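Ticket 1123: Order export drops the last line of the address
Product: Vasuteo (stock and orders)
Opened by: Elif Naz Kırmızıgül, Budance
Status: Closed, workaround in place, fix to follow
Priority: Normal

Reported problem

We sell cloth and table linen by post. Orders come in through the shop page, go into Vasuteo, and are exported as a file that we load into the Sezer label program. Since the update in November, some labels print without the postcode. The order screen in Vasuteo shows the full address. The label does not. Most orders are fine and I can't see what the bad ones have in common.

I have tried logging out and in again, a different browser, and exporting one order at a time. Same result each time. I have also reinstalled the label program, which took most of a morning and changed nothing.

First reply from support

Thank you for the details. Please send the export file for one order that prints correctly and one that does not. Please don't open them in a spreadsheet first, as saving from there can change the file. Can you also tell us which export layout you use? It is under Settings, Export, Layout.

Customer reply

Both files attached. Order 909 is the bad one. The layout is set to "Labels (short)". I did not choose this and I think it used to say "Labels".

Support notes

Opened both files in a text editor. The good order has four address lines. Order 909 has five, as the customer typed a building name, a flat number, the street, the town and the postcode each on its own line. The short layout only has room for four, so the fifth is left out with no warning.

Checked the change history for the account. The old "Labels" layout was retired in the November update and accounts using it were moved to "Labels (short)". They should have been moved to "Labels (full)". Passed to the export team.

Asked the customer to switch to "Labels (full)", export order 909 again and load it.

Customer reply

The postcode is there now, thank you. But there is a new problem. With the full layout the item name is pushed off the bottom of the label, and we use that when packing. Without it I have to go back to the screen for every parcel. The dark teal cloth, for one, looks nearly black where it falls into shadow, so I don't want to go by eye.

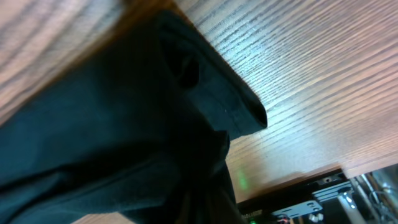

Rarkesex support desk, January 21, 2019

Update on the item name. The full layout sends the item name in a separate column called "Contents". The label program has to be told to print it, and by default it doesn't. Steps below are for Sezer version 9. Older versions have the same setting under Tools.

Close any open print jobs.
Go to File, Templates and pick the template you print with.
Choose Edit copy. Leave the original as it is, in case you want to go back.
Click Add field and choose Contents from the list. If Contents is missing, load a fresh export file first and open the list again.
Place the field under the address and set the text size to Small.
Save the copy under a new name and set it as the default.
Print 2 test labels, one with a short address and one with a long one.

If the item name runs over the edge, tick Shrink to fit. This only affects the Contents field – the address stays the same size.

Customer reply

Contents was missing at first, as you said, and appeared after I loaded a new file. Test labels are fine with Shrink to fit ticked. Will the next update change my layout again? And is there a way to find the older orders that went out short? A few parcels have come back and I would like to write to the others.

Support reply

Your layout is now marked as chosen by you, so updates will leave it alone. To find the older orders, go to Orders, Search, and set "Address lines" to "more than 4". Set the start date to the day of the November update. The list can be saved from the same page.

Closing notes

Export team has confirmed the wrong move in the update. A warning will be added when an address is longer than the chosen layout allows. Help page for "Labels (short)" still says it holds five lines – sent to the documentation queue. Customer agreed to close.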